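Interior Materials and Finishes
Unit 8: Choosing a Countertop
Notes prepared by Oliwia Malinowski

Before this unit, please read again your notes on cabinet layout. We will use the same kitchen plan, the one from the Hastum apartment.

A countertop must answer to three people: the person who cooks, the person who cleans, and the person who pays. Students often begin with the color. I ask you to begin with the work. Write down where the hot pots are placed, where the bread is cut and where water stays after washing. Only then open the sample box.
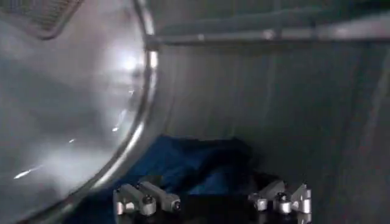

Reading time: 8 min

Natural stone. Granite is hard and accepts heat well, but many types need a sealer. Marble is softer, and lemon juice or vinegar will leave dull marks on a polished top.

Wood. It is warm to the hand and can be sanded again. Around the sink it needs regular oil, and your client should hear this before the order is made.

Laminate. The price is low and the choice of patterns is large. The weak point is the joint, where water can enter and the core swells.

Thickness. In the Hastum plan we take 20 mm for stone and 27 mm for wood. The cabinet height changes with it, so correct your section drawing.

Length. The wall run is 197 cm. Check if one piece can go up the stairs. If it cannot, draw the joint away from the sink cutout.

For the November review: one plan, one section and one page of text in which you defend your material. Samples go back to the shelf marked Pikham.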